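About Flamport

Flamport makes foam blocks for playrooms, preschools and waiting areas. We started as a two-person cutting shop run by Vibeke Frandsen and Oluf Lykkegaard, who supplied upholstery foam to furniture makers and kept being asked for the offcuts by parents. The first blocks were sold by the bag from the front counter. Blocks are now all we make.

We work out of one building with a cutting room in back and a packing room facing the street. There are nine of us. Vibeke still runs the cutting room. Gunhild Þorgeirsson handles color and takes most of the calls from schools, so if you have a question about matching an older set, ask for her.

Our products

Tulell is our small cube line. The cubes are sold in single colors or mixed, and the colors run from pale pastels to stronger shades. The light pink and the coral get confused on order forms more than any other pair, so please write the color name out in full.

Pap is the large block line, meant for building on the floor. Each Pap set comes with a drawstring bag and a card showing four simple builds.

Zirkine was our arch and ramp set. We stopped making it in September, but we still cut replacement pieces for customers who own one.

Schools and group orders

We currently supply 37 preschools. Group orders ship in plain cartons, sorted by color. Replacement cubes can be ordered one at a time, and there is no minimum.

Care

Wipe the cubes with a damp cloth and let them dry on a flat surface. Do not put them in the dryer. Foam will take a dent if it is stored under something heavy, and most dents come out overnight.

Visits

The packing room is open to visitors by appointment. Seconds are sold there by the bag.

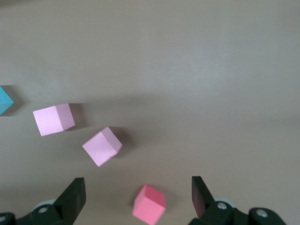

Skarphéðinn Lund writes that the small cubes get more use than anything else on his classroom shelf, and that he would like to see a dark green added to the line.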